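Where Did the Jikville Creek Go?
Final report, Local History and Mapping Project
Juwita Rahman, Botond Vass and Karlijn Wuyts

Our question

There is a street in Jikville called Millrace Lane, and there is no mill on it and no water anywhere near it. We walked down it for years on the way to school and never wondered about the name! Our project set out to find the creek that must have been there and draw its old course on a modern map.

What we used

The oldest map we could get hold of is a survey sheet from 1828, kept in the town library. Mavis Delacroix at the reference desk let us trace it on tracing paper, which took two afternoons and a lot of eraser. It shows the creek coming down from Ginting Hill, bending twice, and running behind what is now the bus depot. We also read old property deeds, and these turned out to be the best part of the whole project. Deed 3593 describes a garden wall as "ending at the water," and the wall is still standing (it ends at a parking lot).

Juwita's grandmother, Rohani Rahman, remembers a wet ditch behind the depot where children caught frogs. She marked the spot on our map in pencil, and it was almost exactly on the traced line.

Fieldwork

We walked the line in June with a string, a level and a notebook. In four places the ground dips where the old map says it should. The dip behind the depot is the clearest, and you can follow it for up to 500 feet before it disappears under Trurkard Road. Botond found a row of willows there, all in a line, and we got very excited because willows love wet ground.
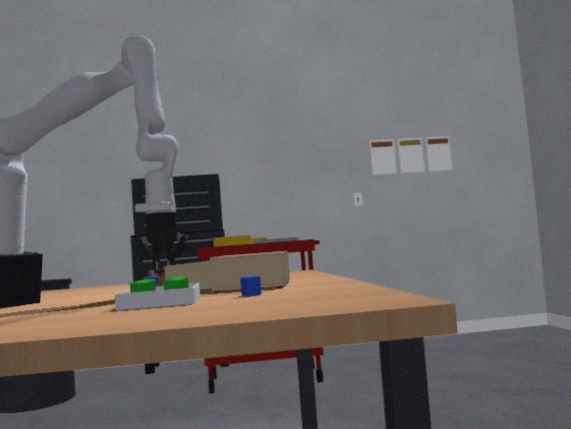
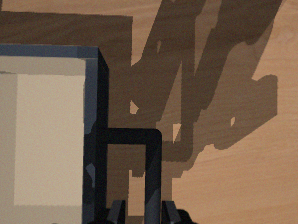
What we are still unsure about

The second bend is a problem. The survey puts it north of the church and the deeds put it south. Karlijn thinks the creek was moved when the Cultik tannery was built, and she found a bill for "digging the new cut," but it has no year on it. We drew both courses on our final map, the northern one as a dotted line.

Next we would like to look at the tannery's own papers, which are in boxes at the county archive, and ask to see the cellar under the church hall. Mrs. Delacroix says it used to flood every spring.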